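Clitard dishwasher set: data card

Read this before you train on it. I'm putting the bad news up top because I lost a good chunk of a month to it.

What's in it
500 runs of a Franka arm working between a kitchen counter and an open dishwasher, with fixed and wrist camera views, joint states and gripper width. Recorded for Clunier, packed with the Hjaltested export script.

What went wrong
In 28 runs the gripper reported "closed on object" after the plate had already slipped out. The arm carried on with its path over the rack, fingers shut on nothing, and the log marked every one a success! I traced it to the width check. A thin plastic rim reads 300 counts, and my cutoff for "empty" was 80 counts too low — so an empty grip passed as a full one.

Those runs are still in the download, tagged grip_fault. Filter them out for training, or keep them if you're building a slip detector (I'd love to hear how it goes).

Also, don't reuse my controller settings as they are. The stop on lost grip depends on that same check, so it never fired.

Sample views
Fixed and wrist cameras, same kitchen:

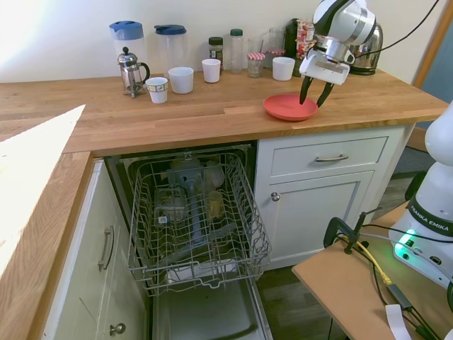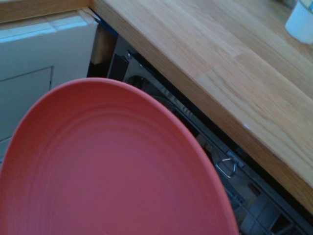
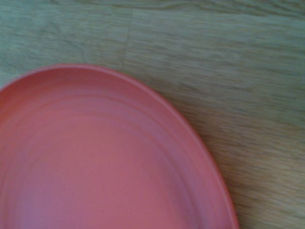
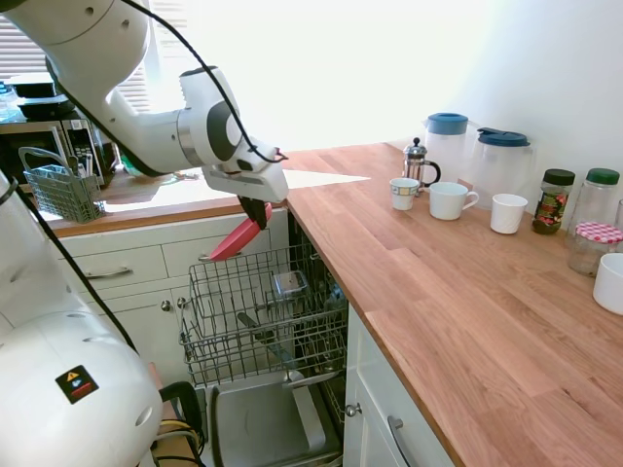
Still to do
Relabel the success column by hand. New cutoff goes into the Clerkuseck branch in December, and I'll bump the version number then.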